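The Shared Table: Notes for the Wendville Talk
Slot is 8 minutes plus questions. Water first. Speak slower than feels natural.

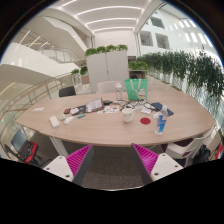 Slide 1. The big table, mid-afternoon.

OPENING
Leave the slide up and say nothing for a bit. People will start finding their own stuff on it. Let them.

Then: "My name is Lizelle Motaung and I have come to talk to you about a table." Pause for whatever laugh is available.

Every office I have worked in had one of these. It gets bought for meetings. The brochure shows four people leaning over a single sheet of paper, delighted. Within a month it is where cables go to live.

WHAT THE TABLE IS DOING
Point at the cables in front of the green bag. Ask who would be willing to unplug one. Wait. In Kawaguchi I asked this and a man in the second row put his hand up, then slowly took it down again.

Point at the mug and the water bottle. Drinks are how people claim land. A notebook says I may be back. A mug says I live here now.

Point at the white adapter on the left with its cable hanging over the edge. A chair will meet that cable one day – leave it there, don't do the chair story, it runs long.

Backpack on the chair. Chairs are shelves with ambitions. Ask how many people in the room have stood through a meeting out of respect for a bag.

THE NUMBERS (keep this quick)
For the Grusumon office we kept a log of things left on the shared table overnight. 367 entries by the end of December. 185 were claimed. The rest went into a box, and the box went onto the table.
If someone asks about pens: yes, pens are in the count. No, I don't have a breakdown.

WHAT WE TRIED
Signs. Skip the detail, everyone has tried signs.
The clear-desk email, sent to 300 people, many of whom replied to all.
Nirnotard, our booking tool. You could reserve the table by the half hour. People reserved it for their bags.

WHAT HELPED
A cable tray fixed under the top, with the power brought up in one place.
Hooks on the wall, at a height where a person holding coffee can use them one-handed.
A shallow basket for paper. Cards, printouts, loose sheets, all of it. Emptied at 4:30 by whoever is last to sit down. This caused more argument than the other two put together, so allow a minute for it.

Go back to slide 1 here. Ask them to pick one item they would move first, and where to. Don't accept "a drawer" unless they can say which drawer.

If time is short, cut Nirnotard and keep the hooks.

QUESTIONS
Someone will ask about buying a smaller table. Tell them we did that in the second office – it filled up by lunch.
Handouts are by the door. Please take the spare ones with you when you go, Lizelle.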